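3. The workshop build

3.1 Premises and constraints

The cell was assembled in a shared workshop in Skivthorpe between the members' benches and the back wall. The workshop is a single room with one ring main, a concrete floor that slopes towards a drain, and opening hours set by its members. These conditions shaped the design more than any property of the arms did. Equipment could not be bolted to the floor, compressed air was available only when the spray booth was idle, and whatever stood on the table at closing time had to be safe to leave beside other people's work.

The build was paid for by its authors and a small grant from the Hukden fund, with a ceiling of 3,000 euros for everything except the arms, which were on long loan. The table, brackets, cabling, power distribution and props came in under that figure, though only after the machined mounting plates first specified had been replaced by plates cut on the workshop's own router. The replacements are thicker and less flat. We shimmed them with brass sheet and measured the remaining tilt at each base before every calibration.

3.2 Table and mounting

The arms are mounted on opposite sides of the work surface so that their reachable volumes overlap in the middle of the table and separate towards its far edge. A narrower spacing was tried first. It gave a larger shared volume, but the elbows met during ordinary reaching motions and the planner spent much of its time finding ways round a collision that a wider table would have removed. The present spacing is a compromise, and it means that handovers between the arms must take place within a fairly small region.

The work surface is plain and matt. An earlier top with a gloss finish returned bright patches under the ceiling lights, and these moved as the head camera moved, which upset the segmentation step. Lighting is now provided by diffused panels at ceiling height. Soft shadows remain wherever an arm passes between a panel and the table, and no attempt was made to remove them, as a household kitchen would have them too.

3.3 Cabling

Cabling took longer than any other part of the build. Each gripper needs power and a data line, and the wrist joints must be free to turn through most of their range without winding the cable tight. Internal routing was ruled out by the terms of the loan, which forbade opening the arm housings. We therefore ran the cables outside, fixed at the gripper and again further back, with a free loop between the two points. Loop length was set by hand: the wrist was driven to each end of its permitted range and cable was fed in until it no longer pulled at the connector.

The cost of this method is that the loop occupies space which the planner does not model. A generous loop protects the connector but may drag over props or hang in front of the camera; a tight one stays out of the way and fails sooner. Two connectors were lost to tight loops in the first weeks of operation. After that the loops were lengthened, and a margin was added to the collision model of each wrist in place of any attempt to describe the cable itself.
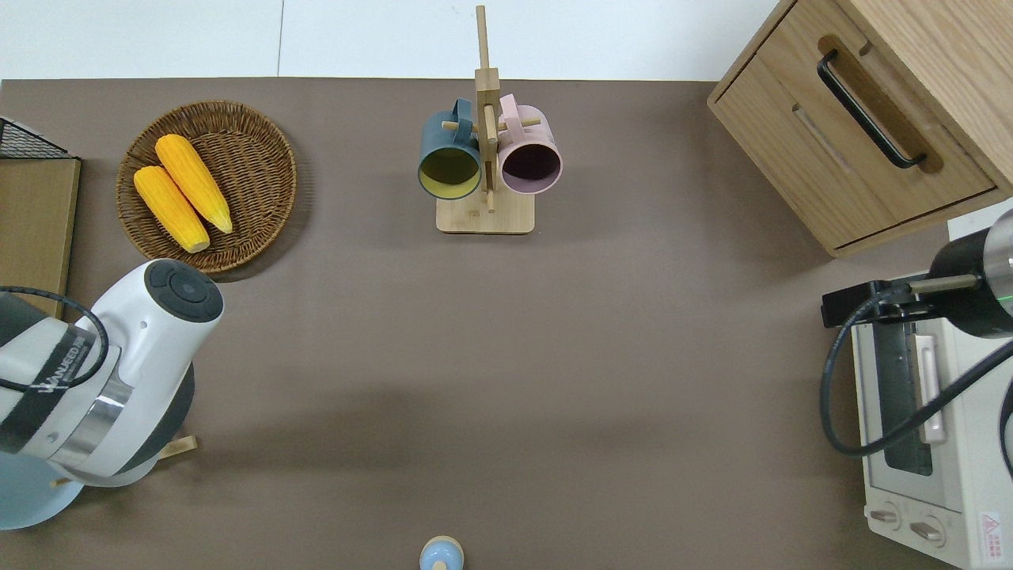

Figure 3. The work surface with both arms and the kitchen props, head camera view.

Prop layout was treated as part of the build, and was fixed before any task was programmed. Small items were to be kept near the edges of the table so that the shared region stayed clear for transfers, and large items with doors or drawers were to stand where one arm could face them squarely. In Figure 3 the two corn cobs lie in the woven tray at the upper left, the mugs hang from the wooden tree near the far edge, and the toaster oven and the drawer cabinet stand to the right, with most of the middle of the table left open. The figure also shows the price of the longer loops, as the cable from the right-hand gripper hangs down across the face of the oven. For tasks involving the oven door, a cable in that position is an obstruction, and the approach pose was changed so that the wrist arrives from a different angle.

The mug tree gave the most trouble of the fixed props. A mug lifted off its peg at a poor angle pulls the tree with it, and a light base will slide or tip. Kobe Maes proposed a strip of non-slip mat under the base, and this was adopted after trials with adhesive pads, which held well but left marks on the table.

3.4 Control and stopping

Both arms are driven from one desktop computer running Gondo, our scheduling layer, which passes joint targets to the arm controllers and records what they return. Gondo holds a single lock on the shared region. An arm must take the lock before entering and release it on leaving, and a request not granted within 5 seconds is logged and abandoned. The rule is crude and makes some tasks slower than they need be — a finer division of the region would allow both arms to work in it at once — but it could be checked by reading it.

The stop circuit is separate from the computer. It uses a Verhoeven relay and two push buttons, one at the operator's chair and one by the workshop door, where any member can reach it. Speed limits were set low enough that a person leaning over the table could push either arm aside. The arrangement was inspected and signed off by the workshop on 4 September 2020, with the condition that the arms be parked and their supply isolated whenever the operator leaves the room.

3.5 Running record

The cell has completed about 2,000 logged task attempts in its present form. Of the stoppages that needed a person at the table, 52 were traced to cabling or connectors, and most of these date from before the loops were lengthened. Mounting plates were re-shimmed once, after the table had been moved to give access to the drain. The camera bracket has needed no adjustment beyond the routine calibration described in Section 4.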